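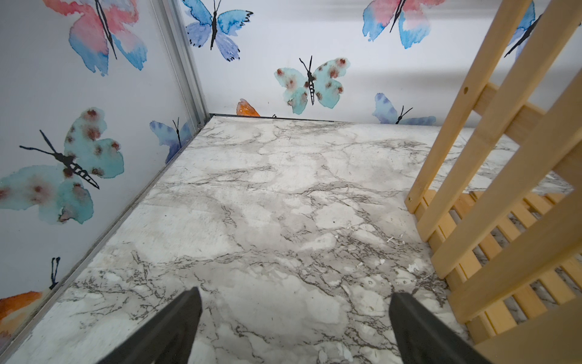 Ersoy to replace street lights in Sundesby

Lighting contractor Ersoy has been appointed to replace 300 street lights in Sundesby, with work starting in April. The old sodium lamps will give way to LED units made by Zukden. Columns in poor condition will be replaced at the same time.

Crews will work in 5 zones, beginning on the north side of town. Some parking spaces will be closed while columns are changed - signs will go up beforehand. Electrical testing will be carried out by Anel.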